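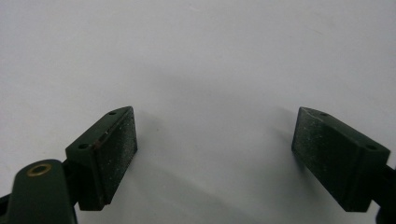 Wumside wrote in to say that the pads should be priced before the gripper is, and that every quote they had been sent put them under "accessories" with no figure beside them. They asked for a budget page that starts from the parts that wear. The tips that follow are arranged that way.

Planning a Small Gripper Bench: Buying Tips

Prices are in dollars, before tax, as quoted in February. They cover two hand-held grippers and one table.

Pads and fingers

Ask for the price of a single pad, a pair, and a complete finger with the pad fitted. Some suppliers sell only the complete finger. Rough-faced pads hold lint and dust, so put a lint roller and a stiff nylon brush on the same order. Check pads in good light, at the upper corners first. Replace them in pairs — a new pad facing an old one gives an uneven grip.

Write down the screw size before you need it. Finger screws are short and easily lost, and a bag of 40 costs less than the shipping on two.

Pivots and bushings

Find out whether the linkage bushings can be pressed out at home or whether the whole arm has to be swapped. Plurkitz sells the arm as one piece. Skodalent sells the bushing alone but wants its own press tool used, and the tool is extra. Over one year the two came out close on our sheet. Over three, the separate bushing was cheaper.

The pair

Two quotes, same scope (two grippers, cables, one set of spare pads):

Skodalent: $2,843
Plurkitz: $1,629

The Plurkitz price leaves out marker plates and a second cable. With both added, the gap narrows but doesn't close. Ask each supplier to list the cable length in writing. A cable that reaches the table may still be too short once it has to loop past the forearm and down to the floor.

The table and everything around it

Set aside some $1,044 for the items no gripper quote includes: table, work surface, rails, drapes, stands, power strips. We spent most of it on rails.

1. Buy the work surface as a consumable. White foam board is light, lies flat and is cheap to replace. Get a size that leaves a strip of tabletop showing at the near edge, so the board can be lifted without a tool.

2. Choose the practice items before the grippers. A sponge in a shallow tray makes a reasonable first task. Measure the widest thing you intend to pick up and compare it with the open gap between the pads, using the supplier's drawing and a ruler.

3. Allow for cable runs on both sides. Each hand needs slack without crossing the other. On carpet, use fabric cable covers; the adhesive kind lifts at the corners.

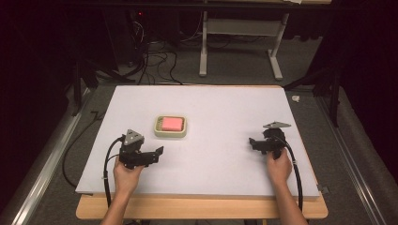 4. Price the drapes by the yard. Vincze cuts to length and hems one edge at no charge. Plain gray or black is enough. Add a third to the width if you want it to hang in folds.

5. Keep one line of the budget open until the first month is over. Ours went to clips, a second brush and a longer power lead.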